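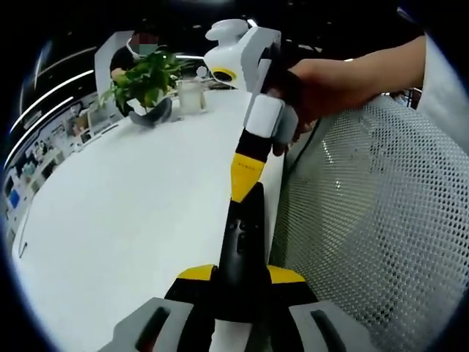

Urncombe Robotics – Perception and Tooling Team

Home Docs Data Tools Issues Changelog

Trulleck

Trulleck turns recordings from hand-held grippers into episodes that a policy can be trained on. It reads the raw wrist video and motion data, works out where each gripper was at every step, estimates how far the fingers were open, cuts the session into episodes and writes the result to disk. This file covers the software and the Saithong set, which ships with it.

Current release: 2
Released: Dec 20, 2024

Release 2 changes the on-disk layout. Files written by the first release can be converted with trulleck upgrade. The old loader has been removed.

What is in the repository

trulleck/ingest – reads raw sessions, checks time stamps, writes the session index
trulleck/lens – fisheye model, calibration, image masks
trulleck/pose – camera tracking and map building
trulleck/fingers – finger opening from the wrist view
trulleck/cut – episode cutting and labels
trulleck/view – desktop viewer for checking episodes by eye
configs/ – settings for each gripper build and each lens
saithong/ – index files, splits and notes for the data set (the video is a separate download)

Irkley, our motion planner, is in its own repository. Trulleck can export to the format Irkley reads, but you do not need Irkley to use anything described here.

Install

Trulleck runs on Linux. The viewer also runs on macOS, but tracking does not, because the optimizer we use has no build for it.

 git clone --recursive <repository address>
 cd trulleck
 make env
 make test

If make test fails in the lens tests, the most common cause is a missing submodule. Run git submodule update --init and try again. A GPU is used by trulleck/fingers if one is found. Everything else runs on the CPU.

Quick start

Put one raw session in a folder and run the stages in order:

 trulleck ingest raw/my_session work/my_session
 trulleck track work/my_session
 trulleck fingers work/my_session
 trulleck cut work/my_session
 trulleck export work/my_session out/my_session

Each stage writes its own subfolder and never changes the output of an earlier one. To redo a stage, delete its subfolder and run it again. The stages that come after it will notice and refuse to run until they have been redone too. You can turn that check off with --stale-ok, which is handy while tuning the cutter and a bad idea at any other time.

The lens

The wrist cameras use a fisheye lens. Straight edges bend hard toward the rim, and a light strip on the ceiling or the edge of a table comes out as an arc. Trulleck does not straighten the images before tracking. The tracker works on the fisheye image directly and uses the lens model to turn pixels into rays. Straightening first throws away the rim, and the rim often holds the best features: shelves, displays, cabinets, the corners of wall panels.

Two masks are applied before features are picked:

rim mask – removes everything outside the round field of view
body mask – removes the gripper's own housing and fingers

The body mask matters more than people expect. The housing stays in the same place in every image while the room moves. With the mask off, the tracker finds plenty of strong, steady features on the housing and concludes that the gripper is standing still. If your tracks come out as one short, tight knot, check the body mask first.

Each gripper build needs its own body mask. The ones in configs/masks were drawn by hand and cover the builds used in Saithong. To draw a new one, use trulleck mask edit, load a few images with the fingers open and a few with them closed, and paint over both. Leave a small margin around the fingertips. Do not leave a large one, since the pixels between the fingers are what the policy needs most.

Finger opening

The finger stage finds the yellow tips in the wrist view and measures the gap between them. It starts from color, then fits a small shape model so that it can keep going when one tip is partly behind an object. The output is a number from closed to fully open, scaled for each gripper build, plus a confidence value.

Low confidence usually means one of the following:

- a yellow object close to the tips
- strong daylight from a window washing out the color
- a tip hidden behind something tall
- the tips pushed against a bright white surface, where the exposure drops and the yellow goes dark

Steps with low confidence are filled in from their neighbors if the gap is short. Longer gaps are left empty and flagged. The cutter drops an episode if the flagged part overlaps a grasp or a release.

More than one gripper in a session

Sessions can hold recordings from 2 grippers in the same room. Each one is tracked in its own map at first. Trulleck then looks for places both cameras saw and joins the maps into one. After the join, all poses share an origin and you can ask for the position of one gripper relative to the other at any step.

The join needs some overlap between the views. At a shared table this is normally easy, provided the grippers are pointed at the middle of the table at some point during the session. A gripper that only ever looks straight down at a plain tabletop gives the tracker very little. Tilting it up toward the room for a moment at the start and at the end of a recording helps a great deal, and the session notes form has a box for it.

One gripper seen by another is a moving object, and so is the arm that holds it. The tracker treats both as outliers. This works well while they take up a small part of the view. When another gripper comes in close, the number of good features falls quickly and the pose can jump. The jump check in trulleck track marks these spots, and you can see them as breaks in the track in the viewer.

People are handled the same way. A person sitting still at the far side of a table can be taken for part of the room for a while, and the features on them go bad when they lean or stand up. The tracker drops such features after a few steps. You may see a small wobble there. It has not been enough to spoil an episode in our checks.

Clocks

Recordings from different grippers are lined up by their own clocks first and then refined from motion. The refining step needs both grippers to be moving at the same time for a short stretch. If they take turns through the whole session, it is skipped and the log says so. Line-up from the clocks alone is good enough for viewing – less so for training a policy that uses both hands.

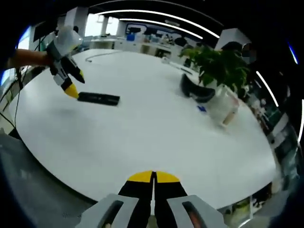

The Saithong set

Saithong is a set of tabletop episodes recorded with hand-held grippers in ordinary indoor rooms. Release 2 has 1,068 episodes. Of these, 200 are held out for testing and are listed in saithong/splits/test.txt. Please keep them out of training and out of any tuning.

The tasks are small: approach an object, grasp it, move it, set it down, push it to a given place. Objects are the kind found on office tables and counters. Table surfaces are left much as they are found, so plants, cables and other things may stay within view.

Episodes from the same session always go to the same side of the split. Rooms do not. The same room can show up in both training and test, so the test numbers tell you about new episodes in known kinds of places and say little about a room the policy has never seen.

What each episode holds

video – the wrist view, fisheye, not straightened
pose – camera position and rotation at each step, in the session map
opening – finger opening at each step, with confidence
flags – jumps, filled gaps, low light
label – a short plain text line giving the task
session – the session the episode was cut from
build – gripper build, used to pick the body mask and the finger scale

Poses are for the camera. To get the point between the fingertips, apply the offset in configs/builds for the build named in the episode. Mixing up builds gives grasps that are all off by the same amount in the same direction, so if you see that, start here.

Loading

 from trulleck import load
 train = load("saithong", split="train")
 ep = train[0]
 ep.video, ep.pose, ep.opening, ep.label

Pass relative=True to get each pose relative to the first step of its episode. Most policies train better this way, and the session map origin has no meaning outside its session anyway.

Export to Irkley

 trulleck export --format irkley work/my_session out/my_session

Irkley needs tip poses, so the export applies the offset for you. It also smooths the track a little. The smoothing can be turned off with --raw, and should be if you are comparing tracks with another tool.

Known problems

- Plain white tabletops give few features. Tracks can drift if the gripper stays low over one for long.
- Glass and other clear objects are hard for both the tracker and the finger stage. Episodes with a clear object as the target are marked in the label file.
- Thin black cables on a light table are sometimes picked as strong features. This is harmless unless a cable is moved during the recording.
- Wall screens that change their picture during a session can upset the map join. Use --ignore-region to paint them out.
- The viewer is slow to open long sessions. It reads the whole index first. We plan to fix this in April.
- trulleck mask edit does not save undo history. Save often.

Privacy

Faces are obscured in the released video. If you find an episode where one has been missed, open an issue with the episode name and do not attach the image. We will pull the episode and put out a corrected index. Audio is not part of the set.

Labels were typed by the people doing the recording and checked once. Spelling was fixed, wording was left alone, so the same task may be described in several ways.

Changes in this release

- new on-disk layout, with trulleck upgrade to convert old files
- map join for sessions with more than one gripper
- body masks stored per build, no longer per session
- confidence values for finger opening
- stale output check between stages
- old loader removed

Reporting a bug

Open an issue and include the stage, the full command and the log from the stage's subfolder. For tracking problems, add the config file and the body mask you used. Do not send raw video unless we ask for it; the session index is usually enough to go on.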